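Bench notebook, March, mostly written between 4:10 and supper

Today was stationery day, which I have been promising everybody and myself since the winter. The small wooden table had turned into the place where things get put down, and once a thing has been put down there it seems to stay for a season. So I made a pot of tea, cleared my afternoon, and decided that every object that belongs to a desk would either earn a home on the table, go to the drawers in the corridor, or go out. I am writing it all down at more length than it deserves, partly so the others know where their things went, and partly because I enjoyed it.

The plan was drawn on the back of a Beaudoin delivery note (now taped to the facing page - please leave it there). I had the lamp at the back, the organizer next to it, and the whole front half of the wood left for working on. We have always done it the other way, with the lamp near the front where it gets in everybody's light and takes an elbow twice a day. Moving it back costs a little brightness right under your nose, but a round white shade like that throws light so evenly that I hardly missed it when I sat down to write labels.

The organizer went to the left of the lamp. I like that it is mesh, because you can see from the side what is in it and you don't have to tip it out to find the one thing you want. Scissors and pens I kept out at the front for the time being, so that I could decide about them last. The scissors are the yellow-handled ones and the pens are the light blue ones, and I'm fond of both, which is probably why I put off deciding.
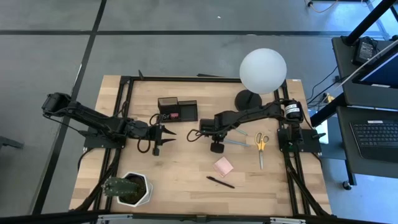 What goes in the organizer

It has two compartments of different heights, and for as long as I can remember we have ignored that and stuffed both of them with whatever was in our hand. My proposal is very simple. Tall things in the tall side: pens, pencils, markers, the long ruler if it ever comes back from Utholm. Short things in the short side: clips, erasers, the stubby pencil that I refuse to throw away. If a thing is too wide for either side then it doesn't live on this table at all, and it goes in drawer 401 in the corridor, which I emptied this morning and wiped out with a damp cloth. There was a quite astonishing amount of pencil dust in it.

I went back and forth over the scissors. Standing up in the organizer they are easy to grab, but the tall side gets top-heavy and over it goes, usually when somebody is on the telephone. Lying flat they take up room but they stay put. In the end I am for lying flat, over on the right and toward the lamp, with the handles left clear so a hand can find them without looking. I tried it with the scissors below the lamp and a bit to the left of it, reached for them a good many times while pretending to read something, and it felt natural enough. Left-handers will have an opinion and I would like to hear it.

One more small matter, the cables. Anything on the table with a thin cable on it ought to sit toward the back, so the cable has somewhere to go besides across the paper. A cable under a sheet of paper makes every line you draw come out with a bump in it, and I have a page of Stutetti sketches from last month that looks as if it was done on a bus. 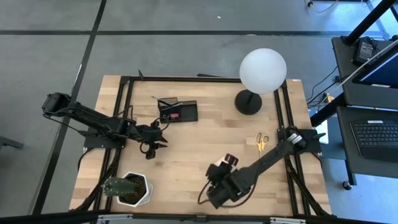
Nicanor Espinoza read this far over lunch and wants it noted that he disagrees about the scissors. He would hang them from a hook on the side of the corridor cabinet, on the grounds that scissors left on a table get buried under paper within the hour and then everybody buys another pair. He also says that drawer 401 sticks in damp weather and that nobody should be sent there in a hurry. I have answered him in pencil in the margin: the drawer has been waxed, and the hook can have a trial if he puts it up himself. He has written "fine" underneath, so I suppose that's settled until one of us changes our mind.

After lunch I got out the small stuff, and this is the part I had been looking forward to. It is surprising how pleasant it is to have the little things spread out on clean wood with good light on them, with enough room between them that you can see what you own. I had meant to be quick about it and instead I sat there like a child with a button tin. I tested pens on the Beaudoin note until there was no white left on it, and I found that of the pens in my own coat pocket exactly 2 were worth keeping. The rest had dried up, and I had been carrying them faithfully all winter.

The sticky notes gave me the most thought. Pink is a good color for this room, as it shows up against the pale wood and you don't lose one the way you lose a yellow one. The trouble is the edges, which curl once a stack has been handled a while, and a note with a curl in it lets go of the wall by the next morning. My aunt used to keep hers under a heavy book and I intend to do the same with the big Pimport catalog, which has finally found a use. Peel from the side and not from the bottom, too. It makes a real difference to how flat they lie, and I will bore anyone about this who stands still long enough.

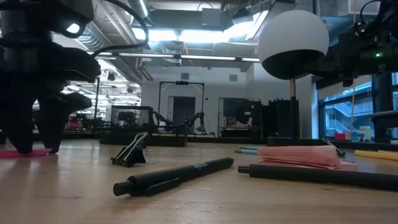
SMALL ITEMS - WHERE THEY LIVE

Binder clips: short side of the organizer, handles folded down. A clip with its handles up catches on everything next to it, and you pull out one clip and get a whole family. The bigger ones can stay on the table if they are holding something.

Pencils: tall side, points up. The green-and-yellow ones are for everybody. I sharpened a fresh lot before putting the sharpener away and it took longer than the rest of the job together, but what a nice smell.

Black pens and the long black marker: tall side, caps on, and please push until you hear the click. The marker and the pens look alike when you're in a hurry, so check before you write on a form. I have spoiled one Utholm form already by not checking, and it went through to the sheet below.

Sticky notes: right-hand side of the table when in use, under the Pimport catalog overnight. Spares are in drawer 401 at the back. The box says 1000 sheets, which ought to see us through to summer if we stop using them as coasters.

Scissors: lying flat below the lamp, or on Nicanor's hook if it ever appears.

Still to do: the labels. I wrote a first set in the light blue and they look lovely, but you can't read them from farther off than your own nose, so tomorrow I'll do them over in the black marker. I also want to find out if Stutetti still make the narrow tray that fits behind an organizer of this kind, as there's a strip at the back that will collect paper clips otherwise. The last one we ordered was 60 cents more than the wide one for no reason I could see, and I was cross enough at the time to send it back. I have come around to it since.

Tea things washed. Delivery note taped in. Somebody's gray mitten is on the corridor cabinet, left hand, child's size.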